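3.2 Collecting the bedroom episodes

I'll admit the bedroom was the part of Lustum I'd been dreading. Kitchens are fussy, but at least a mug stays mug-shaped when you bump it! Bedding doesn't, and we wanted a policy that could tidy a bed with soft and rigid things on it at once, so I spent most of April teleoperating two arms over a mattress (with plenty of tea). Figure 4 gives the flavour of it.
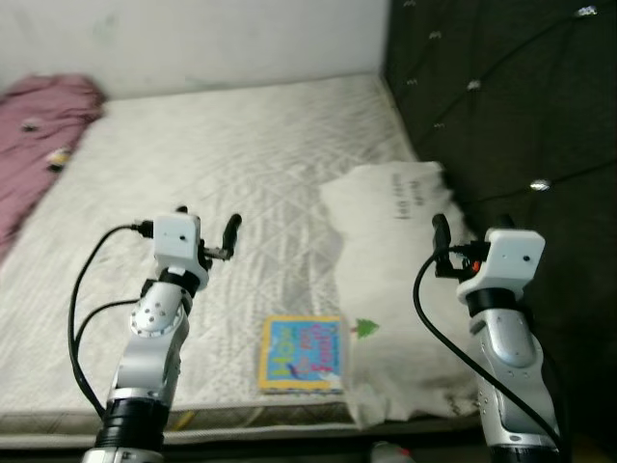 Figure 4. Head-camera view from a bedroom episode: both grippers at the mattress, with a board book, a crumpled white cloth and a pink blanket.

We kept 671 episodes in the end. Another 112 were thrown out, mostly for dropped joint readings, and a handful because I'd lost track of which instruction I was meant to be following. Each episode carries one plain-language instruction, written before the operator starts, and I was pretty strict about not rewording it afterwards to match whatever I'd ended up doing.

Recording ran through Kedulier, our logging tool, which stores the head view alongside joint positions and gripper opening. Blurry views stayed in. My first instinct was to filter them, but the camera moves at test time too, and a training set full of crisp, colourful stills seemed like asking for trouble.
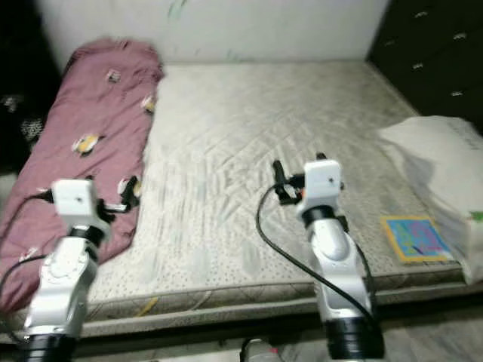
Layouts were the other headache. Left to myself I put things back in the same favourite spots, so we drew up 132 starting layouts and had Stestier pick one at random before every run. No layout was used more than 5 times in a row, a cap I'd set lower if I did it again. The Psarras split holds out whole layouts, and all the bedroom numbers in Section 4 come from it.

Last updated: April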